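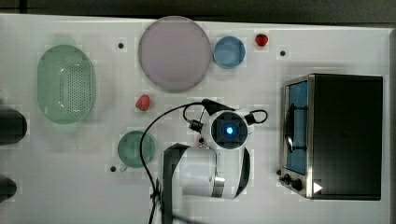 Fallen durch den Roboterarm Stellen in der Vorbereitung weg? Laut Geschäftsleitung bleibt der Stellenplan der Küche Koltunard bis zum Ende der Erprobung unverändert; verschoben werden Aufgaben und Schichtzeiten.

**Protokoll Arbeitskreis Automatisierung, Montag**
Leitung: Farzana Navaratnam
Protokoll: Tanvir Matubbar

## TOP 1 – Stand der Erprobung

Navaratnam berichtet über den Übungstisch. Trainiert wird weiterhin mit Spielzeuglebensmitteln und Küchengeschirr. Die Testreihe im August umfasst 190 Greifvorgänge.

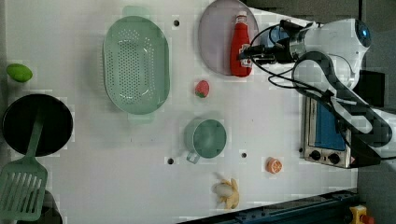 Die Auswertung übernimmt Steretti. Fehlgriffe werden künftig mit Uhrzeit und Objekt erfasst – ein Vermerk »Störung« genügt nicht mehr. Matubbar weist darauf hin, dass die Erfassung bisher neben der regulären Arbeit läuft. Sie wird ab sofort als Arbeitszeit gebucht.

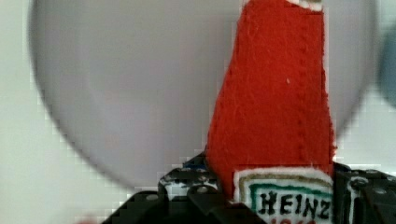
## TOP 2 – Änderungen für das Personal

- Vier Beschäftigte der Frühschicht werden als Anlagenbediener geschult, Dauer zwei Tage.
- Die Eingruppierung nach der Schulung ist offen. Der Betriebsrat verlangt eine schriftliche Regelung vor Beginn.
- Greiferdaten dürfen nicht zur Leistungskontrolle einzelner Personen verwendet werden.
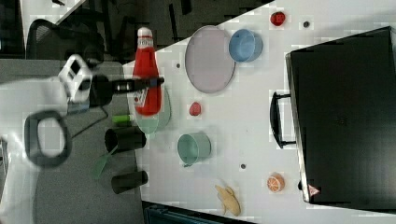 Zur Zugriffsregelung legt Haque einen Entwurf vor. Strittig bleibt die Speicherdauer der Kameradaten. Vertagt.

## TOP 3 – Aufgaben

- Matubbar: Schulungsplan mit Atik abstimmen
- Navaratnam: Entwurf Eingruppierung an Betriebsrat

Ende der Sitzung: 16:10 Uhr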